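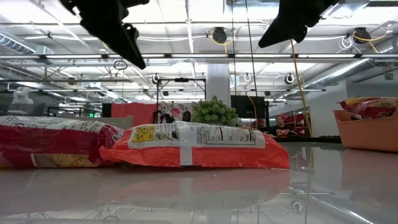

Snack bags, the bin and the two grippers. My working day, more or less.

Filed under: Work & Machines
Print this thread | E-mail this thread

A few people asked what I do now that I'm off the packing line, so here goes, bit of a long one (sorry, put the kettle on).

For years I packed mixed grocery boxes at Fleltia. Crisps, noodles, biscuits, whatever the order said. You stand at a bench, the list comes up, you grab and drop and slide the box along. On a good shift I'd do 263 boxes and go home with shoulders like concrete.

Then the company decided it wanted arms to do the grabbing. We had a meeting about it with sandwiches, and you know it's serious when there are sandwiches.

Everybody's first question was jobs, obviously. The answer we got was that agency shifts would shrink and permanent staff would be "redeployed". I hated that word. I still don't love it. Two people I liked a lot took the money and left before we'd even seen the kit.

I put my name down for the bench team because it was days only and I was sick of nights. That's the whole noble story!

So now I spend my time in an open office with ducts all over the ceiling, helping a pair of grippers learn to put bags of snacks in a bin. It's slow. My gran could do it faster, and she'd talk to you while she did it.

Crinkly bags are murder, by the way. A tin is a tin. A bag is a different shape every time you put it down, and the shiny ones throw light everywhere. I knew all that in my hands from packing but I'd never had to say it out loud to anyone.

And that's the odd bit of this job. Half of it is explaining things I do without thinking. Why I pinch a bag near the seam. Why I don't go for the middle if it's full of air. Akinyi Muli, my bench partner, is miles better at this than me – she used to train new starters and she says it's the same thing with less crying.

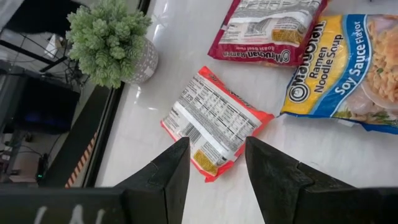
FLOMGATE, May

Noodle day! Roast beef flavour and soy sauce flavour among this lot. You'd think flat packets would be easy after crisps, and they are easier to hold, but they lie so flat on that shiny table that getting a fingertip under one is a proper faff.

The soy sauce one has its front showing and the other two have their backs up, and I have to care about that now. On the line I'd flip a packet with my thumb without looking. Here a packet lying face down is a separate thing to practise, with its own line on the sheet.

Our target last week was 233 clean picks in a day. Clean means picked up, moved, let go in the right place, no nudging from me. We got there by teatime on the Sunday shift (yes, I do Sundays, the rest of the week is mine to swap about). Over the whole project it's more than 3,000, which sounded massive until I worked out how few of my old shifts that'd be.

All of it gets logged in Comilance. I've got opinions about Comilance. It has a drop-down for "reason for fail" and not one of the options is "the bag was being awkward", so I put "other" and write a paragraph. Czerwiński, who runs our side of things, reads them all and sometimes replies, fair play to him.

What's better: my back. The quiet. Having a chair. Somebody asking me what I think and writing it down.

What's worse: I miss the line, the chat of it. There were 8 of us along one bench with the radio on and we'd do the quiz together. Now it's me and Akinyi and a lot of people at screens with headphones in. It took me a month to learn their names.

Also the pay thing isn't sorted. I'm on my old packer's rate doing something that isn't packing. I've raised it and so has Akinyi, and the union rep has it on her list. If you're in the same boat somewhere else, get your new duties on paper early – we didn't and it's been a pain.

Do I think the arms will be on the old line by Christmas? Not for bags, no. Boxes and tins, maybe. I said this in the last team meeting and a few faces dropped, but I'd sooner they heard it from someone who's packed the stuff.

Somebody's bound to ask if I feel bad teaching it my job. Some days, a bit. Other days I'm so fixed on getting one packet of noodles off a table that I forget to.

Right, break's over. Will do another one of these when we get on to multipacks, which I'm dreading.

Print this thread | E-mail this thread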